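Pristport Community Hall — Paper Craft Group
Minutes of the planning meeting, December 15, 2023

**Present:** four members of the group. Two apologies received.

## 1. Minutes of the last meeting

Agreed as correct. The matter of the sticking cupboard door is carried over.

## 2. Folding sheets for the spring open afternoon

The open afternoon will be in March, in the small room. It was agreed to keep to plain folded paper this time and leave out anything that needs glue or scissors.

The paper plane will be the first model on the table. Members felt the current instruction sheet goes too fast at the start. The long centre crease gets one line of text, and beginners who press it lightly end up with wings that don't match. The sheet will be rewritten so that the centre crease has a step to itself, and the wings are folded after it.

There was some discussion about paper. The Sowah pad folds cleanly but is thin and marks easily. The Citora sheets are heavier and get bulky where several layers meet — fine for the plane, less good for the small box. Agreed to use Citora for the plane and Sowah for everything else.

Pale cream-yellow paper was thought a good choice for the plane, as the folds show up in the shading.

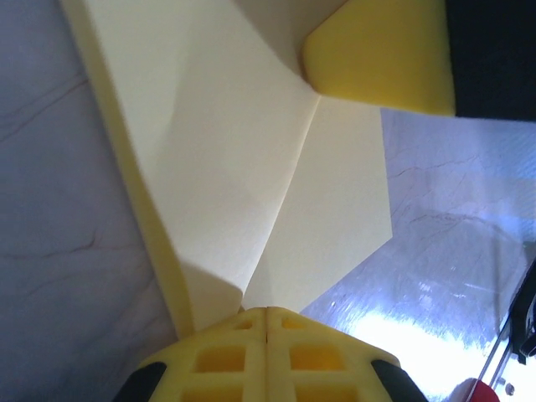 ## 3. Stock

There are 334 sheets left in the cupboard, all sizes together. This should cover the open afternoon if the practice table uses scrap. A further order from Zukivon will be put off until after March.

The offcuts box is full and needs sorting. Anything that can't be cut square is to go in the recycling.

## 4. Room and tables

Two tables will be set out, one for the plane and one for the box. The plane table should be nearest the door so that people can take theirs outside to fly. No throwing indoors — there was a complaint last time from the group in the next room.

## 5. Any other business

It was asked whether the bone folders could be labelled. Agreed.

## Actions

- Rewrite the plane sheet and bring a copy to the next meeting
- Sort the offcuts box
- Label the bone folders
- Ask the hall about the cupboard door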